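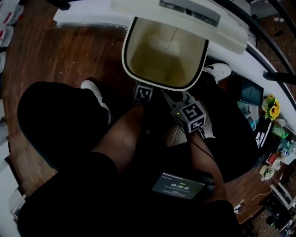 *The cream-white bin by the desk, sneakers nearby, sunflowers in the corner.*

Hi! I'm Svenja Hubmann, and I'm looking for people to come sit on a floor with me and deal with small household bins (it's more fun than it sounds, I promise). We do it at Kvam: opening them, tipping them, emptying them, putting them back where they go.

Sessions run 88 minutes with a break in the middle, and you'd come in for 2 of them before July. Pay is $32 a session, plus your bus fare. You don't need any experience, but you should be okay getting up and down off a hardwood floor. Shorts or loose pants are great, and please wear sneakers – no sandals!

Want in? Send me a note with the times that suit you, or ask for Signe Fjeld at the Kvam front desk, room 807. She has the sign-up sheet and can answer parking questions way better than I can.

Posted Mar 4, 2024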